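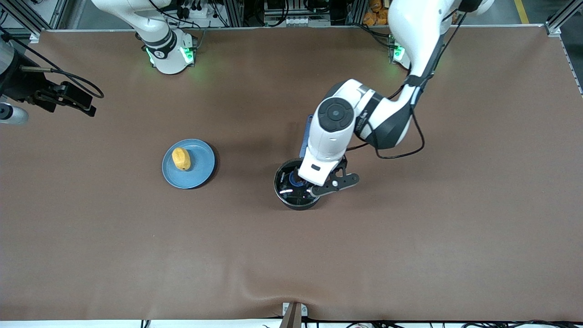

Posstead Test Kitchen – Cookware Bench

19 February 2018

Brown mat down on the bench, black pot just right of the middle, blue plate to the left of it. Yellow piece on the plate, blue piece in the pot. Same set as we used in December, so the old notes still apply.

The mat has a wrinkle again near the front clamp. I flattened it twice and it came back. Pilar Vergara thinks it was rolled too tight in the Tovavel box. Will leave it under weight overnight and look again before ordering another.

Weights for the record: pot without lid 1,077 g, plate 78 g less than the label says. Scale checked with the Tradix block first, no drift.

The pot rim shows every fingerprint. Wipe with the dry cloth only – the spray left streaks last time and we lost nearly 20 minutes getting them off.

Then the lid. Clear glass, thin steel rim, small steam vent set in the glass between the rim and the center.

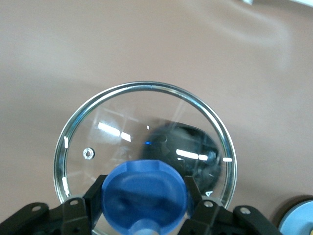 Glass lid, overhead lights reflecting in it.

Glare is a nuisance when checking the glass for scratches. Try with half the lights off next time.

To do:
Ask Pilar for the spare Durán beakers, shelf 30.
Write the lid weight in the table, I forgot it.
New felt pads for the drawer where the lids go.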